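Print | E-mail

Lurkel Is Coming to the Big Screen, and the Moths Are Made by Hand

Aug 1, 2023

Great news for anyone who grew up with a dog-eared stack of Lurkel comics under the bed: the long-promised animated feature is real, it has a director, and it has a first teaser that I have now watched more times than I'd like to admit. The movie is called Lurkel: The Lamp Thief, and it opens in February.

Zuzana Trnka is directing. If you caught her short film Calow on the festival circuit (the one about the drowned village and the bell ringer who won't leave), you already know why people are so excited. Trnka works mostly in stop motion, with drawn backgrounds and a lot of real smoke, and her movies have that slightly dusty look you can almost smell. She's a wonderful match for a comic that takes place nearly entirely after dark.

The script comes from Pilar Navarrete and Omar Bitar, who also wrote the second season of Grilgate together. Grilgate fans will remember "The Long Stair," the episode with hardly any dialogue in it, and Navarrete has hinted that the opening stretch of the movie goes the same way. "Lurkel doesn't talk for a while," she told the audience at a preview screening of the teaser. "He listens. He's a very good listener for somebody with no ears."

For newcomers, Lurkel is a small gray creature who lives in the walls of a boarding house and eats light. Candles, lamps, the glow off a fish tank, whatever he can get. The comic ran for 11 issues and then stopped on a cliffhanger that has been driving readers up the wall ever since. The movie picks up the main thread from issue 3, when the boarding house takes in a new lodger whose lamp never goes out, and Bitar says it will carry the story past the point where the comic left off. So yes, we're finally going to find out what's behind the pantry door!

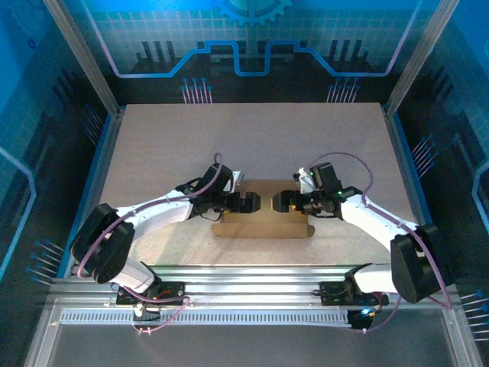 Two robot arms over an open cardboard box.

Ghada Daher is the voice of Lurkel, once he gets around to speaking. It's her first lead in a feature, and from the few seconds in the teaser she sounds terrific — raspy and sweet, like a kid with a cold who has been told a secret. Jhun Dimaculangan plays the lodger, Mr. Moussa, who was a fairly minor villain on the page and looks to be a much bigger and sadder figure in the movie. The teaser gives him one line ("Leave me the one light, would you?") and it got a gasp at the preview.

Trnka brought a few of the puppets on stage afterward, and they're gorgeous. Lurkel himself is small enough to sit in a coffee mug, with fur that was punched in strand by strand. Mr. Moussa is taller and stiffer, in a coat with a working pocket watch sewn into the lining. The real stars, though, may be the moths. There are 200 of them, each built and painted by hand, and no two have the same wings. Trnka's crew named a good many of them. She introduced the crowd to Harold, Big Denise and a very ragged brown one called Tuesday's Soup, and got a round of applause for all of them.

Asked why she didn't leave the swarm to the computers, Trnka laughed and said she had promised herself she would, right up to the morning she sat down and made the first one. "Then I wanted to see it next to another one," she said. "After that it was too late for me."

Music details are still thin. The teaser uses a creaky little waltz on what sounds like a pump organ, and there's no word yet on who wrote it or whether it'll turn up in the finished movie. I'm hoping for plenty more of it. There's also no rating so far, but Navarrete said the team is aiming for "scary enough that you hold somebody's sleeve," which is pretty much the temperature of the comic.

One more treat for longtime readers: keep your eyes on the hallway shot toward the end of the teaser. The wallpaper is the same pattern of keys and pears that ran along the inside covers, and there's a portrait hanging by the stairs that looks an awful lot like the Widow Ambry from issue 9. Bitar wouldn't confirm that she's in the movie. He did grin, though, and then he asked for the next question rather quickly.

A full trailer is expected before the end of the year, and the comic is going back into print as a single volume, with the original covers and a new short story set in the boarding house cellar. Preorder information hasn't been posted yet. We'll add it here as soon as it is, along with the new poster — the version shown at the preview has Lurkel curled up inside a light bulb, looking extremely full.

Print this story | E-mail this story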